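Visite du site de Wirnby : panneaux lamellés en bois massif, du sciage à la finition

La visite de lundi a débuté à 8 h 30 par le parc à grumes. Le site de Wirnby transforme du hêtre et du frêne en panneaux destinés aux plans de travail et aux tables. Les avivés sont empilés sur tasseaux, puis séchés jusqu'à une humidité de 8 %. Le séchoir principal, fourni par Cerkar, reçoit 224 m³ par cycle. Une sonde est placée dans une pile sur quatre, relevé toutes les deux heures.

Le débit en lamelles se fait sur une déligneuse multilame. Les défauts (nœuds, fentes, poches d'écorce) sont purgés avant aboutage. Les écarts de teinte sont admis en qualité B, veines brunes comprises.
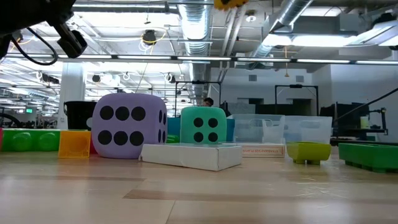
Hajar Lamrani fait remarquer que le tri par teinte devrait intervenir après rabotage, la couleur d'un bois brut de sciage n'étant pas fiable. Le responsable de ligne en convient ; le poste sera déplacé en janvier.

Collage : colle vinylique D4, grammage de 180 g/m², presse à haute fréquence. La ligne sort 326 panneaux par poste. Les panneaux reposent ensuite 48 heures à plat avant calibrage. L'atelier est maintenu à 20 °C et 55 % d'humidité relative, consigne affichée à chaque porte.

Le ponçage comporte trois passages, grains 80, 120 et 180. Aspiration centralisée, poussières envoyées à la chaudière.

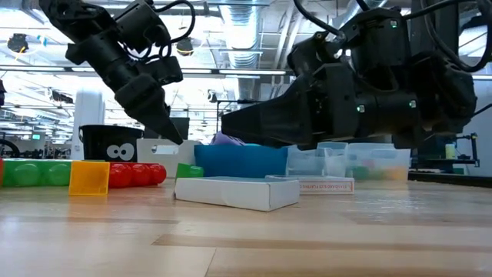 Quelle est la longueur maximale d'un panneau sans aboutage ?
Elle est limitée à 2,60 m par la longueur des avivés. Au-delà, l'aboutage est systématique.

La finition occupe un bâtiment distinct, vers la voie ferrée. Deux produits sont proposés : huile dure Marikar en deux couches, ou vernis mat en phase aqueuse. Le magasin attenant compte presque 1 000 emplacements, gérés par essence et par épaisseur.
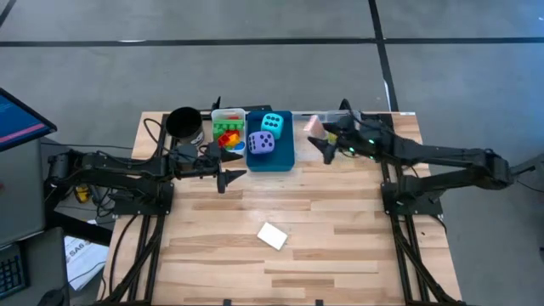 Comment faut-il fixer un plateau massif sur son piétement ?
Par des trous oblongs perpendiculaires au fil, vis non bloquées, afin de laisser travailler le bois en largeur.

Fin de la visite à 11 h 45. Les fiches techniques sont à demander à Aslı Çetinkaya, au bureau des expéditions. Le parking côté Naston ferme à midi.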